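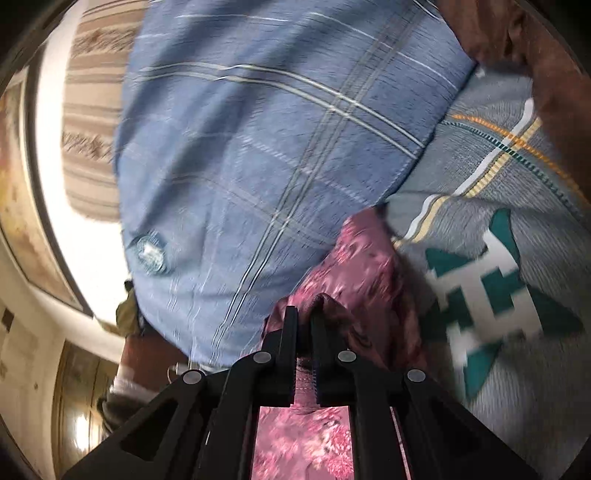 Photo: Pestgate Makers, from our open day. Please ask before reusing.

How to run a "have a go" gripper table at an open day

We had our open day at Pestgate on 7th August and I've had a fair few messages since asking how we set up the gripper table, so I've written it all down while I still remember it. It's for clubs, schools and small labs who want visitors to try robot work with their own hands and don't have a big budget or a stage to do it on.

The short version: you give people a hand-held gripper with a camera on it, you give them some cushions and cloth, and you ask them to tidy up. Everything the camera sees can go to a learning program later on, so you're showing folk the very first step of teaching a robot a household job. It's a lovely thing to demonstrate, and children get it in seconds (their parents take a bit longer, in my experience!).

What you'll need

One hand-held gripper with two fingers and a wide-angle camera
A laptop and a big screen for playing clips back
A spare battery, fully charged
A sofa or a padded bench
Cushions, covers and a blanket or two, as different from each other as you can manage
A card with the task written on it in big letters

Step 1: Pick your fabrics

Go for patterns. I started out with plain cream cushions from home and they were useless on the big screen, just one pale lump on top of another. A blue plaid cushion next to a grey cover with a teal and white motif is a different matter, and if you put something maroon and pink in between, people at the back can tell which piece the fingers have got hold of. Charity shops are great for this. So is the airing cupboard.

Do mind anything with buttons or loose fringe. A button is fine as long as visitors know to pinch the cloth and leave the button alone.

Step 2: Set the task

Keep it tiny. Ours said: "Pick up the cloth by a fold and move it to the other end." I'd first written out a whole routine with plumping and folding, and at the practice run over at Cliston in June it took each person so long that the queue wandered off for cake. Allow 90 seconds a go. That's plenty.

Step 3: Show the pinch

This is the bit worth slowing down for. Most people come at fabric the way they would with a bare hand, with a big scoop, and two stiff fingers can't scoop. Open the gripper, push down a little so the cloth bunches up between the fingers, then close. You want a proper fold in there, with some of it coming up over the tips. If you only catch a thin edge it'll slide straight out as soon as you lift.

Then lift slowly. I can't say this enough! Quick hands give you smeary pictures, and the pattern you chose so carefully turns to mush on the screen. A bit of blur is no disaster, mind, and I wouldn't throw a clip away over it.

Step 4: Watch out for the light

Before you let anyone in, record one go yourself and play it back. The lens takes in far more of the room than you'd think, so look at the sides of the picture as well as the middle. A white wall can wash out completely, and a glossy door will throw a bright spot back at you. Draw a curtain or turn the sofa a little and try again. I turned ours twice.

Feet get in too. Tell visitors that before they start, and tell them what you'll do with the clips. We had a sign by the queue and asked each person again at the table.

Step 5: Let them see it

Play the clip back straight away, while they're still standing there. We put ours up next to a short film from Marín, our partner club, where an arm does a similar job on a tea towel, and the two side by side did more explaining than I managed all day. People started comparing grips with each other. One little lad had 8 goes and would have had more.

Step 6: Reset between goes

Have one person whose only job is putting the cushions back in a heap. Don't make it the same heap each time. Tilt one, tuck another underneath, leave a cover half on show. If you plan to use the recordings for teaching, the variety is what you're after, and it keeps the queue interested as well.

A few odds and ends

Swap helpers every 30 minutes, your wrist will thank you. Wipe the handle between visitors. Name your files as you go, as I left mine to the evening and regretted it. We're bringing the table to the Cultitz fair next, with a longer bench and a second gripper if we can get one, so do come and have a go if you're nearby.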